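Jetora Completes First Stage of Manipulation Data Program at Gristholm Site

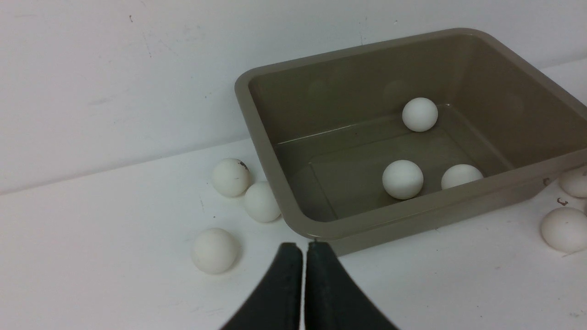 White balls and a plastic tub on the tabletop, with the gripper fingers in front, at Jetora's Gristholm site.

GRISTHOLM, 31st May — Jetora announced today that it has completed the first stage of Daller, its program to gather examples of everyday handling tasks for a learning system. The collection now holds 3,341 recorded attempts at moving small objects into and out of open containers.

Each attempt is guided by a trained operator and recorded by a small camera mounted at the robot's wrist. Starting positions are changed between attempts, and failed attempts are kept and labeled along with successful ones. Every operator completes 10 practice sessions before recording begins.

"A system that learns from examples needs to see the same task done many ways," said Poonam Sengar, director of data programs at Jetora. "Our operators have been patient and careful, and the quality of the records reflects their work."

The records will be used to train Zapata, the company's control software for light sorting and packing. A set of 500 attempts has been held back for testing and will not be used in training.

The second stage will add softer objects and deeper containers — a further 1,000 attempts are planned — and is due to finish in November.

Related news
Jetora Opens Operator Training Room in Gristholm
Zapata Software Enters Internal Testing
Poonam Sengar Named Director of Data Programs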